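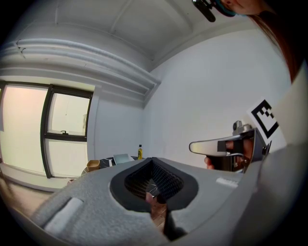 # Josden: the soft things list

Josden is the part of the Voststead house notes that deals with fabric, felt, and anything else that has a nap to it and holds on to dust. It began as a page taped inside a cupboard door. When the page got too crowded to read (three people's handwriting, and Priit Butkienė writes very small), Anum Butt typed it up and put it here so that we could all fix each other's mistakes without running out of margin.

You don't need to know anything about textiles to use it. If you can find the right row and you own a soft brush, you're most of the way there!

## What's in the folder

- `items.csv` has one row for each object, with the room it lives in, what the outside is covered with, and how we clean it
- `fabrics.md` is the longer write-up on felt, fleece, wool, and the fuzzy gray stuff we have never managed to name properly
- `tabs-and-openings.md` covers tabs, pulls, vents, mesh, and other places where lint likes to settle
- `zelley/` holds the older list from the Zelley rooms, kept as it was

There are 2,510 rows in `items.csv` at the moment. The sheet gets slow to scroll somewhere past 3,000, at least on the old laptop in the hall, so please look for an existing row before you add a new one.

## Columns

| Column | What goes in it |
|---|---|
| `room` | The everyday name, the one you'd shout down the stairs |
| `item` | A plain word or two, no model names |
| `cover` | felt, fleece, knit, woven, or `unsure` |
| `color` | Ordinary color words; "light gray" is fine, "oyster" is not |
| `openings` | yes or no, and whether there's mesh inside |
| `care` | One of the 9 care codes listed in `fabrics.md` |
| `notes` | Anything you'd want to know if you were doing it yourself |

`unsure` is a perfectly good answer in the cover column. Sơn Đặng went through a long stretch of rows last July and changed many confident guesses back to `unsure`, and the list has been more useful ever since.

## Looking after fuzzy covers

Brush first, always in one direction, and work from the top of a curve down to where it bends under. A dry brush does more than you'd expect. If a mark stays put, press it with a barely damp cloth and leave it alone for a while, and please don't scrub, however tempting it is. Scrubbing raises little pills on felt that never quite lie flat again.

For openings with mesh, hold the brush almost level and sweep outward. Poking straight in only pushes the lint through to the other side. Pale tabs show fingerprints sooner than the fabric does, so wipe those last with a clean corner of the cloth.

## Known gaps

- The Teixeira room has 4 items with no care code at all.
- Rows that came over from Zelley use "grey" and "gray" both. Search for each.
- Ngozi Ogunleye is still sorting out cushions that were entered twice, once with their covers and once without.

## Adding or changing a row

Edit the sheet directly and put your initials at the end of the note. Bigger changes, such as a new column or a new care code, should go past Zdzisław Wróbel first, who looks after the printed copy and has to make it all fit on paper.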